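Home | Topics | Robots and Machines | Quizzes | For Teachers

Rules for Robots at Work

Last updated: November

Robots in workshops and factories can be very strong. Some can lift a car door with one arm. Others are small and light but move quickly. A robot does not get tired or angry, but it does not look out for you the way a friend would either. It does what it has been told to do. So people have written rules about how robots should be built, set up and used.

Who makes the rules?

Some rules are laws. A government makes them, and everyone has to follow them. Other rules are called standards. A standard is a long document written by people who know a lot about one kind of machine. They meet, argue a bit, and agree on the safest way to do things. Countries often share the same standards, so a robot built in one place can be used safely in another.

A workplace also has its own rules. At Quartey, a repair workshop in Pivville, the robot rules take up 14 pages in a yellow folder. New workers read the folder before they are allowed near the robots.

Thinking about what could go wrong

Before a robot starts a new job, people do a risk assessment. They walk through the whole job and ask questions. Could the arm bump someone? Could a finger get pinched between two parts? What happens if the power goes off while the robot is holding something heavy?

Every danger is written down. Then they try to fix it. The best fix is to get rid of the danger completely. If a tool has a sharp corner, swap it for a tool with a round one. If the danger can't be removed, they put something between it and the people, like a fence. Warning signs come last. Signs are useful, but people stop noticing them after a while.

Keeping people and robots apart

Big, fast robots usually work inside a fence. The gate has a switch on it. If someone opens the gate, the robot stops. It does not start again when the gate closes. A person has to check that the space is clear and then press a button outside the fence.

Some robots are made to work near people. They move more slowly, and they can feel when they have touched something. They still need a risk assessment. A gentle arm holding a sharp tool is not gentle any more.

The big red button

Robots have an emergency stop. It is a red button, usually on a yellow background, and it has to be easy to reach. Anyone can press it, even a visitor. You will not get in trouble for pressing it if you think someone could be hurt.

At Quartey the buttons are tested every morning before work begins. If one doesn't work, the robot stays off until it is repaired.

Working under and around vehicles

The underside of a car or truck is a tricky place for a robot. There are bolts, brackets and narrow gaps. Rubber covers fold and stretch, and an arm could catch on them. Here are some of the rules from the yellow folder:

- The vehicle must be held still before the robot moves.
- Do the first try at a new job at slow speed, with a trained person holding the stop control.
- Keep 2 metres back unless you are the person in charge of the robot.
- Tie back long hair. No scarves, no dangling sleeves.
- Stop the robot before you reach in, even to pick up a dropped bolt.

The last one gets broken most often, says Jong-dae Min, who trains the new workers. "People think it will only take a second," he says. "The robot can cross that gap in a second too."

What about cameras?

Many robots carry a camera so they can find the part they need. A camera can also pick up people who happen to be nearby. Good practice is to tell everyone when a camera is on, keep only the pictures that are needed, and delete the others. Quartey keeps its pictures for 20 days.

Words to know

Standard — an agreed way of doing something safely and well.
Risk assessment — looking for dangers before a job starts, and writing down what to do about them.
Emergency stop — a control that stops a machine right away.
Bellows — a rubber cover with folds, like an accordion. It can bend and stretch while keeping dirt out.

Try it yourself

Pick a machine at home, such as a blender or a lawn mower. With an adult, and with the machine switched off and unplugged, look for 4 things that help keep people safe. Is there a guard? Does it have a switch you must hold down? Draw the machine and label what you find.

Contact us | © Wavari Learning | Back to top

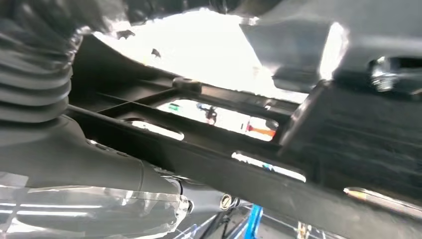

Underneath, looking up: a black rubber bellows and a silver bolt head.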